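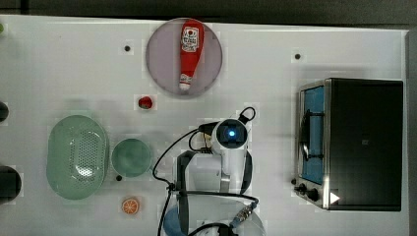
Vol. 4, No. 2

News > Automation > Grippers and Arms

News Reviews Lab Notes Calendar Contact

December - Staff report

Niltalance compares soft and rigid fingers on kitchen items

Niltalance has finished the first part of a trial comparing gripper fingers for light household work, the company said this month. The tests were run on a tabletop set with play food and dishes, and a second part is planned before spring.

The trial covers 3 finger sets. One is the rigid pair that Niltalance ships with its standard arm. The other two are soft designs, one from Kallalik and one made by the company's own shop. All were run with the same controller and the same speed limits, and the operators were told not to change grip force between sets.

Each finger set was put through 200 pick attempts. An attempt counted as good if the item was lifted, held and set down inside a marked area. Dropped items and items that tipped over on release were logged separately, as were attempts stopped by the operator.

Niltalance has not published the full results. In a short summary sent to customers, it said the soft fingers did better on small rounded items and the rigid pair did better on thin rims, where a soft tip tends to fold before it closes. The gap on bottles was small. The summary gave no figures for wear, and the company said the fingers had not been used long enough to judge it. 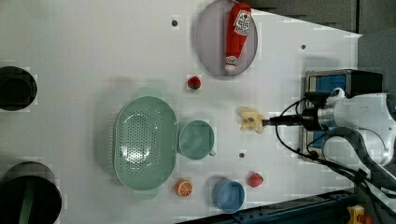
Finger choice was only part of the work. Niltalance also wanted to know how much the approach path matters when items stand close together, a question its customers raise more often than grip force. A gripper that holds a strawberry well is of little use if it hits a bowl on the way down. With the pale yellow fingers between the plate and the green bowl, the arm has dishes on both sides to keep clear of, and the toy strawberry just below the plate calls for a fairly steep approach. Operators logged every contact with a neighboring item, even when the pick itself was good.

The company said those contacts were more common with the wider soft design. It is now looking at a narrower base for the same fingers, to be molded by Heiskanen.

Camera position will be tested in the second part. The team plans to compare a view from the wrist with a fixed view from overhead - and both together - using the same items and the same layout. The controller will stay as it is, though Niltalance said a software update called Grekuria may be added if it is ready in time.

A full report is due after the second part ends. Customers who want the raw logs can ask for them through the usual support page.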